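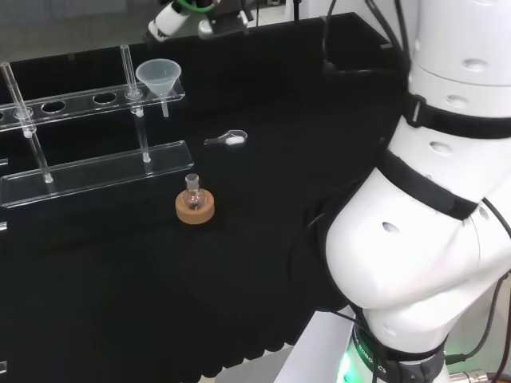

RINSTEAD -- Voters in Rinstead will choose five new members of the city council this spring, and for the first time in years every one of those seats has a real race behind it.

The filing window closed at 5 p.m. with 8 candidates certified for the five at-large seats. Two years ago only one seat was contested, and turnout reflected it. This time the clerk's office had a line out to the stairs in the final hour, with people still flipping through their petition sheets to make sure every signature had an address next to it.

Each candidate needed 90 valid signatures from registered voters. All 8 cleared the bar, and the clerk's office said there were no challenges pending when the doors closed.

It's a wonderfully mixed field. Three current council members are running again, and two others chose not to file. The newcomers include a retired school bus driver, a pharmacist, a landscaper, a former parks employee and a night-shift nurse who collected most of her signatures at the Hamdan Street farmers market before going in to work.

The big topic is going to be the Melow Bridge. The two-lane crossing has been closed to trucks since last fall, and the council has put off a vote on whether to repair it or replace it. Residents on the east side have been driving the long way around through Mallex, and they have let the council know how they feel about it (the last public comment period ran past 11 p.m.!).

Bus service is likely to come up, too. The Route 5 bus now stops running at 7 in the evening, and several candidates have already said they want later trips for people who work second shift at the Mallex warehouses. How to pay for that is where they part ways. One has proposed raising downtown parking rates, while another would rather move money out of the street resurfacing budget for a year.

Then there's the library. The Hamdan branch lost its weekend hours in the last budget, and a petition to bring them back has picked up 1000 names. It doesn't force the council to do anything, but whoever wins in the spring will find it waiting on the agenda at the first meeting.

Residents will get two chances to hear from everyone on the ballot. The first forum is set for early March at the high school auditorium, with doors opening at 6:30 p.m. and questions taken from the audience on index cards. The second will be held at the Hamdan branch library later in the month and will stick to neighborhood issues -- sidewalks, drainage, snow removal and the like. Both are free, and both will be shown live on the city's cable channel.

New residents who haven't registered can do so at the clerk's office on the first floor of City Hall during regular business hours. Bring a photo ID and something that shows your current address, such as a utility bill or a lease. Mail ballot applications are available at the same counter.

Ballot order will be drawn at noon in the council chamber, the day before the first forum. The drawing is open to the public.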